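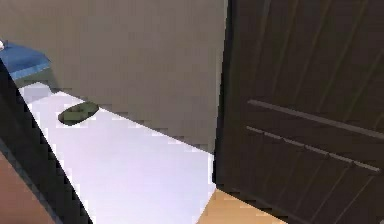 Notes by the course instructor, Zumley Evening School
Wood in Buildings, Unit 2 – Why Doors Stick

Welcome back! Last time we got as far as how a tree takes up water, and now comes the fun part: what that does to a house.

Wood never stops trading moisture with the air. In a damp August it swells, in a heated January it shrinks, and it does this mostly across the grain. Along the grain it hardly moves at all. Keep that one fact in your head and half of old joinery starts to make sense!

Take a solid plank door. A wide one can grow by roughly 3 millimeters between winter and summer, plenty to jam it in its opening. The frame-and-panel door is a lovely answer – the panel sits in a groove, unglued, and slides as it pleases.

Terms to know: stile, rail, panel, quartersawn, moisture content.

For next time, read chapter 6 of the Bondwood reader and measure one door at home, top and bottom. Bring both numbers, even if they look dull. We'll plot them together.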